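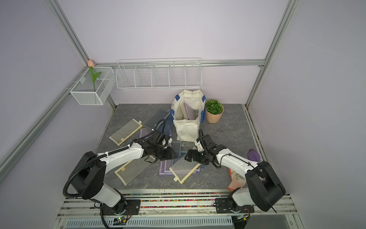 Many of you will remember that back in the autumn we asked whether anybody had a good way of keeping small things together, the sort of small things that live at the bottom of a bag and are never there when you want them. I had hoped for a postcard or two. What arrived was a great heap of letters, a drawing of somebody's kitchen drawer, and a very firm note from Mervin Beaudoin of Brenard, who wrote that the answer was mesh zip pouches and that he couldn't think why we were still asking.

Well, Mervin, we have come round to your way of thinking! The Rellstead craft room has gone over to mesh pouches for almost everything, and I promised I would write up how we have got on with them, so put the kettle on, as I do tend to go on a bit once I get started.

The pouches are the plain pencil-case kind with a zip along the top. We have them in beige, in grey and in lavender, and the great beauty of them is that you can see through the mesh well enough to know what you have picked up. Before this we used old biscuit tins, which are lovely things, but you had to take the lid off every one of them to find the darning needles, and by then you had usually found something else and forgotten what you were making.

We did try to be clever about the colours at first. Beige was to be for pencils and chalks, lavender for threads, and grey for anything with a point on it. This lasted until the half-term workshop, when the lavender ones ran out and the threads went wherever there was room. I have since been persuaded that it doesn't much matter. A good few people would still like it put back the way it was, and if you are one of them, do come along and sort them out one morning, you would be very welcome and there is cake.

The canvas bag has been the other success. It is an ordinary white tote with blue handles, and it started life as a way of carrying the pouches over to the hall at Kerr for the winter sessions. We soon found that it was just as useful standing open on the table. If you put the pouches in upright, on their ends, you can run a finger along the tops and pull out the one you want, a little like looking through records in a shop (those of you who are too young for that will have to take my word for it). If you lay them flat, the bottom ones may as well be in the next county.

There is a bit of an art to packing it, and I pass on what we have learned. Tip all the pouches out on the table first, however untidy it looks, and have a proper look at what is in each one. Squeeze the air out and do the zips up all the way. Heavy ones go in first, against the sides, so that the bag stands up by itself, and then the soft ones can go down the middle. Fold the handles outwards while you are doing it or they flop in and catch on everything. And please don't fill it to bursting. We got 16 pouches into it once, for a bet, and it took two of us to get the first one out again.

A word about zips, as Jean at the tea table gets asked about this more than anything. If one starts to stick, rub a soft pencil along the teeth, or the end of a candle if you have one handy, and work it gently back and forth. Don't tug. The ring pulls are a great help to those of us with stiff fingers, and if yours has a plain tab you can thread a small split ring through the hole, or a loop of ribbon, which is prettier anyway. Mesh washes very well in warm water with a drop of washing-up liquid. Leave it to dry with the zip open and somewhere away from the radiator, as we had one go rather wavy along the trim last December and it has never closed quite straight since.

Several people wanted to know what we keep in them, so I went along the shelf and made notes. There are pencils and rubbers, naturally, and tape measures, and embroidery threads wound on cards. There are buttons, which need to be the larger sort or they work their way into the corners. One pouch is all odds and ends of ribbon, and another has the raffle tickets, the drawing pins and the spare key to the urn. I wouldn't use mesh for loose needles or pins without a little tin or a felt book inside. I have the thumb to prove it.

Jumska, our neighbours across the yard, have taken up the idea for the toy library and put all their jigsaws into the larger size, with the picture cut off the box and slipped in at the front. They tell me they have done 176 of them so far and have lost only 3 pieces, one of which was later found in a shoe. I thought that was splendid, and I have been eyeing up our own games cupboard ever since.

While we were at it we had a general tidy of the room as well. I am very much in favour of a bit of greenery where people are working, and an artificial plant in a peach-coloured pot does the job nicely for those of us who can't be trusted with a watering can. My sister thinks this is cheating. She has a windowsill full of real ones and I have pointed out that she also has a windowsill full of soil.

If you would like to make a start at home, begin with one drawer and a handful of pouches, and see how you get on before you buy any more. Do send in your own ways of doing things too, as this newsletter now goes out to 900 households and I can't believe there isn't somebody among you who has solved the problem of knitting needles, which are too long for every pouch we own and poke out of the top of the bag. Letters can be left in the box by the door at Rellstead, or handed in at the Kerr sessions.

Spare pouches are always gladly received, any colour, so long as the zip still runs. Mervin has already sent four.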